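Wisora Admin Guide
Section 4: Setting Up Recognition and Check-Ins

By Maribeth Macapagal
October 28, 2018

Before you start, make sure your employee list has been imported and every active employee has a manager assigned. Anyone without a manager will not receive check-in reminders. You need the Program Admin role to complete this section. Managers can view most of these screens but cannot save changes.

4.1 Create a recognition program

1. Sign in and open Programs from the left menu.
2. Select New Program, then Recognition.
3. Enter a name. Employees see this name in their email, so use one they will understand.
4. Choose who can give recognition: Managers Only, Same Department, or Everyone.
5. Set the monthly point allowance for each giver. The default is 9 points. Unused points expire on the last day of the month.
6. Select Save as Draft.

Note: The program name can be edited later, but the giver setting is locked once the first recognition is sent. To change it after that point, close the program and create a new one.

4.2 Add recognition categories

Each program needs at least three categories before it can be published. Categories appear as a drop-down list when someone writes a recognition message.

1. Open the draft program and select Categories.
2. Select Add and type the category name.
3. Add a one-line explanation. It shows in gray under the name.
4. Repeat for each category, then drag them into the order you want.

Keep the names short. Long names wrap onto a second line in the mobile app and push the Send button down. If your company already has published values, use the same wording here so that reports match what employees hear from their managers. 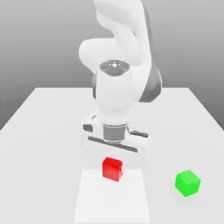
Categories can be hidden at any time without affecting past messages. Deleting one is permanent and moves its messages to Uncategorized.

4.3 Schedule manager check-ins

1. Open Programs, select New Program, then Check-In.
2. Pick a template. Standard has four questions. Short has two.
3. Under Frequency, choose Weekly, Every Two Weeks, or Monthly.
4. Set the first send date. It cannot be the current day.
5. Under Visibility, choose whether answers go to the direct manager only or also to the department head.
6. Select Preview and send a test to yourself.
7. Select Publish.

Caution: Visibility applies to all answers in the program, including those already submitted. Widening it later will show old answers to people who could not see them before. Tell employees in writing before you change this setting.

New hires are added to check-ins on their second Monthly or Weekly cycle, depending on the frequency. To add someone sooner, open the employee record and select Enroll Now.

4.4 Large employee groups

Notifications for groups over 1,000 are sent in batches. In a company with 1,326 employees, the last batch can arrive up to 3 hours after the first. Do not republish the program if some people report that nothing has arrived. Republishing sends a second copy to everyone in the earlier batches.

4.5 If something is not working

Reminders not received: Check the address on the employee record, then ask your mail administrator to allow messages from the Wisora domain.

Publish button is gray: A required field is empty, or the program has fewer than three categories.

Points not resetting: Check the time zone under Company Settings. The reset runs at midnight in that zone.

Customers who import records through the Zadeo connector should also read Section 7 before turning on check-ins.

Last updated: October release, guide version 4

Contact Support | © Wisora | Back to top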